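Roteck Brings Sorting Robots to the Salcedo Records Office, and the Staff Who Trained Them Stay On

Oselau, Apr 26, 2024 — Roteck is happy to announce that its two-armed desk robots are now part of the everyday routine at the Salcedo records office, where they help put books, notebooks and files back where they belong.
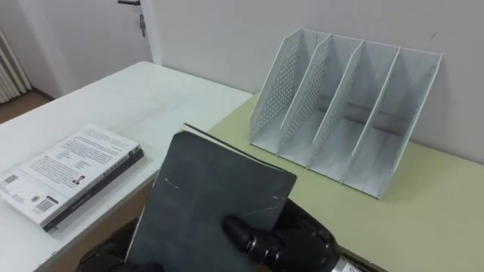

The office takes in more than 1244 items in a busy week, and for years the last hour of every shift went to clearing tables and filling organizers by hand. It was the sort of job that everybody shared and no one much looked forward to, and it tended to run past closing time, especially in November, when the yearly files arrive.

Under the new arrangement, a staff member still decides what goes where. The robot picks up one item at a time and works at the pace the clerks have set for it, which was slowed down twice during the trial at their request.

"We spent a good long while just sitting beside it and showing it how we like things done — and I have to say, we had a few friendly arguments among ourselves about that first!" said Rochelle Mercado, who leads the front desk team. "Now I get that hour for the people who come in with questions, and I go home when I'm supposed to."

All 15 employees keep their positions and their hours. Six of them have finished a training course with Roteck and now look after the robots' daily setup, with a pay step that goes along with the added duties. The course will be offered again to anyone at Salcedo who would like to take it.

"A notebook with a soft, worn cover is a harder thing to handle than you might think, and the clerks taught us a great deal about it," said Pascal Masson, project lead at Roteck. "We're very grateful for their patience."

Roteck plans to bring the same program, including the staff course, to the Drimadau branch in November.

Media contact: Encarnación Valcárcel, Roteck Communications, Oselau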